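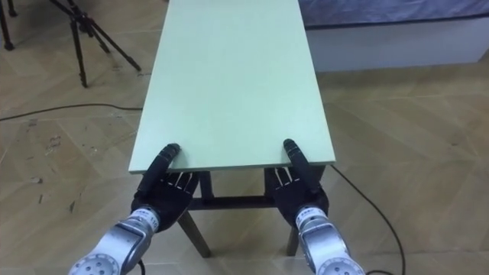 NEWS / SHOP EQUIPMENT

Orkmont Ships Trerik Bead Seater for Truck and Farm Tires

8/18/25 - Orkmont is now shipping the Trerik, a hand-carried bead seater for truck, farm and light loader tires. Orders taken at the spring dealer meeting go out first. New orders ship in September.

The Trerik is a steel air tank with a wide barrel and a quick-dump valve. Fill the tank from shop air, set the barrel at the gap between bead and rim, open the valve. The burst pushes the bead out against the rim so the inflation line can take over. No starter fluid, no ratchet strap. Works on tubeless tires that have been stacked flat in the yard all winter and have lost there shape.

"Most of the calls we get are about old tires," said Loukia Fragkou, product manager at Orkmont. "Sidewalls caved in, beads pinched together. A guy is in a field with a wagon tire and a small compressor and it just leaks out as fast as he can fill it. We wanted something he could throw in the service truck."

Orkmont ran the Trerik in three shops before release. Between them they logged 337 tires. Of those, 161 were ag tires, the rest highway truck and trailer. The first version had a pistol grip that shops did not like in winter gloves. Production units have a long lever in its place, plus a second handle on the tank so it can be held with both hands.

Other changes from the test units:

Barrel is longer, bent at the end to reach over deep-dish wheels
Gauge moved to the top of tank
Relief valve now has a guard around it
Drain plug on the bottom, wrench size same as the fill fitting

Ifigeneia Karras runs the road service side at Fragkou Tire, one of the three test shops. Her crew kept two units on trucks. "I had one tech who didn't want it, he liked doing it his way," Karras said. "Then he wouldn't give it back. We had a combine down and he seated that tire on the second shot. Only complaint is the noise. Wear your ear plugs."

Hearing and eye protection are required. The operator should stand to the side of the tire, never over it, and the wheel must be clamped or restrained before the valve is opened. Remove the valve core first. Multi-piece rims are not covered by the Trerik instructions and should not be seated with this tool. Each unit ships with a printed manual and a decal with the same steps - please leave the decal on.

The Trerik sells for $506 through Orkmont dealers, hose whip included. A rebuild kit with valve seals and lever pin is $57. Tank has a three year warranty, valve one year. Shops that already own the older Esivow seater can use the same fill fitting, but barrels do not interchange.

Dealers who need counter cards or a demo unit should contact their Orkmont rep. Demo units are limited, first come. A short training session is availible with any order of four or more.

About Orkmont
Orkmont makes tire changing and wheel service tools for truck shops, farm dealers and road service fleets. Bead breakers, seaters, inflation cages, hand tools. Sold through dealers only.

Media contact: Loukia Fragkou, Orkmont

###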